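Foro del taller de robótica Ninach › Proyectos de estudiantes › Brazo de cocina

Tema: La pinza y el alimento amarillo, necesitamos consejo
Septiembre 2019

ferhat_sarac
Buenas a todos. Somos el grupo de Sevim, Léonie y yo. Nuestro trabajo del curso es que el brazo recoja los alimentos de juguete y los ponga donde le pedimos. Con la fresa vamos bien, pero con la pieza amarilla tenemos muchos fallos. Pongo dos vistas de nuestra mesa.

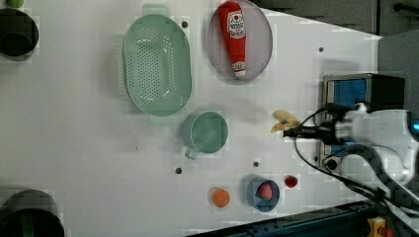
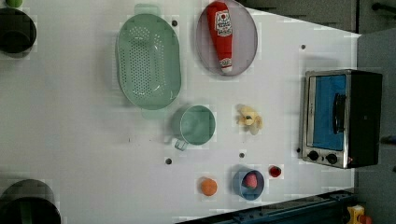 La mesa del grupo desde arriba, con el escurridor, el plato y el ketchup.

El programa hace 96 intentos por serie. Los fallos son casi siempre con la amarilla. ¿Alguien tuvo el mismo problema el curso pasado?

nazmiye.y
Hola Ferhat. Nosotros en junio tuvimos algo parecido. La solución fue bajar la velocidad en el último tramo, antes de cerrar la pinza. También cambiamos el ángulo de la muñeca, para entrar por el lado más estrecho de la pieza. Probad primero la velocidad, que es un solo parámetro.

meketti_fan
Yo no estoy de acuerdo con Nazmiye. Bajar la velocidad esconde el problema. Si la posición está mal calculada, el brazo va a llegar despacio al lugar equivocado. ¿Cuándo calibrasteis la cámara la última vez?

ferhat_sarac
La calibramos al principio del curso. Después movimos un poco el soporte – lo confieso.

meketti_fan
Pues ya tienes la respuesta :)

leonie_g
Perdón que entro, soy del mismo grupo. Yo recalibré después de mover el soporte, Ferhat no estaba ese día. Está apuntado en el cuaderno, en la página 3. Por eso creo que es otra cosa. La pieza amarilla tiene una forma poco regular y el programa busca el centro como si fuera redonda. Con la fresa esto casi no importa.

nazmiye.y
Entonces, Léonie, guardad dos puntos de agarre para esa pieza y no uno. En nuestro código hay una función para esto, os la puedo mandar. Los comentarios están en turco, pero se entiende.

s_iwasaki
Hola, grupo. Como tutora os pido una cosa: no cambiéis la velocidad y el agarre el mismo día. Haced una serie completa con cada cambio y escribid los resultados por separado. Para la entrega quiero ver las dos tablas. Setsuko Iwasaki

meketti_fan
Sigo pensando que es la calibración, pero vale, que lo midan.

sevim_t
Gracias a todos. Empezamos por los puntos de agarre y después la velocidad. Nazmiye, mándame la función a mí, por favor, que el correo de Ferhat está lleno. Una pregunta más para la tutora: ¿el escurridor tiene que quedarse siempre en el mismo sitio o lo podemos girar entre una serie y otra?

s_iwasaki
Por ahora en el mismo sitio. Lo giramos en la parte 4.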